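Put the drawer depth on the label

Furniture retailers publish three external dimensions for a chest of drawers: width, depth and height. Those figures tell a buyer whether the piece will fit against a wall. They say almost nothing about what it will hold. My argument is that usable internal drawer volume should be stated on every product page and swing tag, measured by one agreed method, and that the trade's reluctance to do so has no technical basis.

The gap between external and internal size is larger than most buyers expect. Side-mounted runners take a clearance on each side of the drawer box. The box itself has wall thickness. The base is normally set in a groove above the bottom edge of the sides, and the space below it is lost. The back of the box stops short of the carcass back, sometimes by the width of a hand. None of this is poor practice. A drawer without clearance binds in humid weather, and a base without a groove falls out. The objection is only that the losses vary between designs and the buyer has no means of comparing them.

When I moved to Rollosdale I bought a four-drawer unit from Flirnance on the strength of its outside measurements, which matched those of the older Stimcombe piece it replaced. The contents of the old drawers did not fit in the new ones. Two drawers' worth of winter clothing went into a box under the bed, where it remains. The tall fascias of the new unit concealed boxes of much lower height, a choice made for appearance and not mentioned anywhere in the listing.
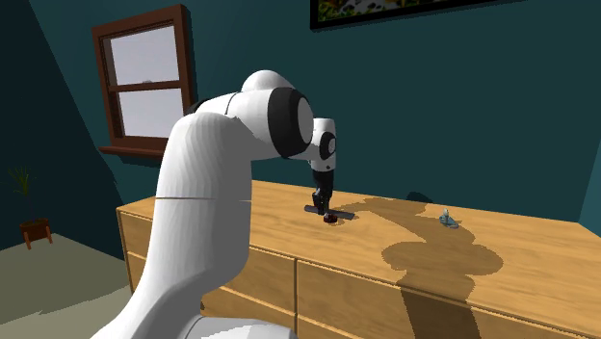 Wooden dresser, computer rendering.

The usual defence is that internal measurement is ambiguous. Should the figure be taken to the top of the drawer side, or to the underside of the rail above? Does it count the rear portion that cannot be reached when the runner is of the three-quarter type? These are fair questions with simple answers. Measure to the top of the lowest side, because anything stacked higher will catch. State the full internal length and, next to it, the length exposed at maximum extension. Refrigerators have been sold by the litre for decades, despite shelves, bins and curved liners that are far harder to measure than a rectangular box.

A second defence concerns cost. The dimensions already exist. Every flat-pack drawer is cut from a drawing, and the internal width, length and height can be read from that drawing or derived from it by subtraction. Publishing them requires an extra line in a database. Nigam, a small maker whose catalogue I have kept since May, lists internal sizes for all 26 of its models in a plain table at the back. The table fits on one page.

Load rating deserves the same treatment. A runner is specified by its manufacturer for a given mass, yet the finished product rarely carries that number through to the customer. A deep drawer full of jeans or books is heavy, and a thin base will sag at the centre long before the runner complains. If volume is to be published, the permitted load belongs beside it, or makers will be rewarded for large boxes on weak bases.

I would not make the scheme compulsory at first. A voluntary label with a fixed layout would be enough to show which firms are willing to be compared. Colour, finish and handle style can be judged from a listing well enough. Capacity cannot, and until it is printed, a tape measure and a visit to the showroom are still the only reliable method.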